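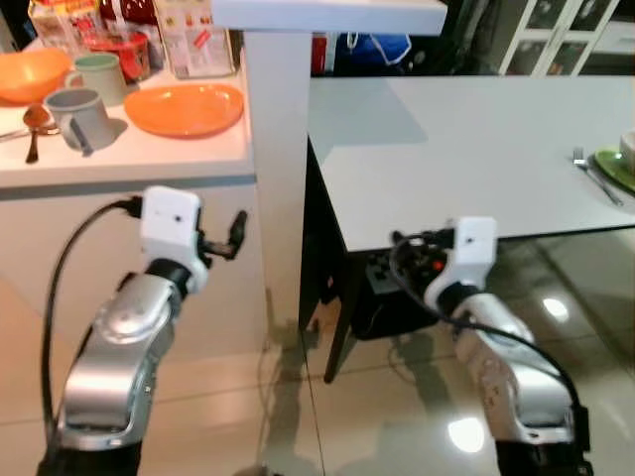
Orange bowl, flat orange plate and two mugs on the white counter, with the dining table on the other side of the pillar.

The Flallton Kitchen: Gallery

The kitchen at Flallton was finished in September. It is the shared kitchen on the ground floor, and people use it from early breakfast until the lights go off at 10:30 p.m. Corina Brunner drew the layout and picked the cabinets, and she wrote most of the notes on this page. Measurements and order numbers are at the bottom for anyone planning something similar.

The room had dark brown cabinets before and one small window over the sink. The window stayed. Everything else at counter height was taken out and replaced.

The counter
White top, white cabinet front below. The old top was tile, and crumbs collected in the grout. The new one wipes clean with a damp cloth. Dry goods go along the back in their packages and dishes go toward the front, where people can reach them.

The dishes
The orange set is from Sekham. It was bought for the old kitchen and there was no reason to replace it. The pale green-gray mugs came later. They are a little heavier than the ones we had before and hold a full cup of coffee with room for milk. Green plates are used at the table. We mix the colors freely and have stopped trying to keep sets together.

The pillar
It holds up part of the floor above and could not be moved. Corina had it squared off and painted white to match the cabinets. The first plan had shelves on it, but they would have narrowed the way through to the table, so it was left plain.

The dining table
White, with a dark leg. We looked at a round table from Zasier first and decided it took up too much of the floor. Forks and plates for the next meal are often set out early, and people sit down when they come in. Saturday lunch is the busiest time.

The floor
Glossy beige tile, laid over the old floor. It throws back a lot of light, which helps at the far end of the room. It also shows every footprint. We mop it in the evening after the last dishes are done. A matte version was available from Sial, and a few of us would choose that one now.

The glass-fronted cabinet
White, like the rest. Corina wanted one place where the good glasses could be seen without opening a door. The doors need wiping more often than the solid ones do.

Still to do
The cabinet door nearest the sink rubs at the bottom and has to be rehung. The hooks for bags have been ordered, and until they come bags go on the floor. We also need a second dish rack.

Details
Design: Corina Brunner
Floor tile: Sial, glossy beige, order no. 2235
Dishes: Sekham, orange
Table size considered from Zasier: 50 inches across
Tile boxes used: 16
Spare tile boxes in storage: 2

Questions about the tile or the cabinets can be left at the Flallton front desk for Corina.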